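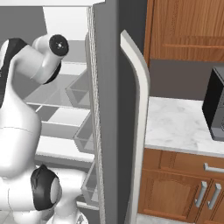 Teaching the arm kitchen jobs: quick tips
posted by Tươi Phùng, Otville

Typing this before dinner so bear with me. People keep asking how I get clean demos in the sim kitchen when theirs come out jerky. Mostly small habits. Remote control first, hand guiding at the end.

Before you start

Do the job yourself, with your own hand, in your own kitchen. Slow. Notice where your elbow goes. You'll find out you step back to open a fridge, and the arm can't step back.

Decide the start pose and save it. Same pose every time for the first batch. Mix it up later.

Say the task out loud in one sentence. "Open the fridge door." If you need an "and then", it's two tasks. Record them seperately.

Fridge doors

Pull along the curve. Straight back feels right on the controller and it's wrong, the grip slides up the handle and the door stalls. Think of drawing a big slow arc with your wrist.

Turn your view before you grab, not during. I lost a whole evening in May to this. Camera swings, hand swings with it, bang into the shelf.

Once the door is open, let go fully and back the hand off a good bit before going in. Door bins stick out further than you think. Same thing at home, ask my mustard.

Closing: push flat near the handle side. Don't grip it again. Pushing close to the hinge takes forever.

Counter work

Come down from above for anything sitting near the wall. Sideways along the backsplash looks quicker, but you'll clip cabinet doors if somebody left one open.

Drawers: line the wrist up with the bar first. Stop. Then close the fingers. That tiny stop is worth a lot later on, the learned version copies it and misses less.
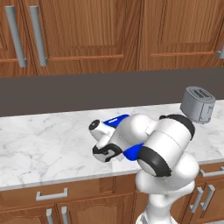
Elbow high, always. If the elbow drops below the countertop you're going to fight it for the rest of the run. Just reset. Don't try to rescue it.

Shiny or pale counters make depth hard to judge. Use a second view from the side if your setup has one. Lộc Hoàng taught me to watch the gap under the wrist and ignore the hand completly, and that works for me.

Bad runs

Toss any run where you stopped to think. A long wait in the middle teaches it to wait.

Keep the ones with a small miss and a good fix. Those are gold. Put a note on them.

Don't do more than 13 in a row. Your thumbs get lazy and run 14 looks like run 14.

How many? My fridge set is at 1782, going for 2000, but the drawer one was usable way before that. Try it early and see.

Guiding by hand (real arm)

Hold it past the wrist joint, two hands, light. If it's heavy, your hand-guide mode isn't on. Check that before you shove.

Stand where your body doesn't block the camera. Tape a line on the floor.

Rings and bracelets off. Sleeves up.

Odds and ends

Flenora controller users: turn stick speed way down, lowest notch if you can stand it. Flekus one is fine as it comes.

Name files by task first, then person. "fridge_open_tuoi". Not "test_new_final". I still have a folder of those and no idea whats in it.

Toaster levers are next, will add a bit on those when I've got one that goes down straight. Rice is done, gotta go.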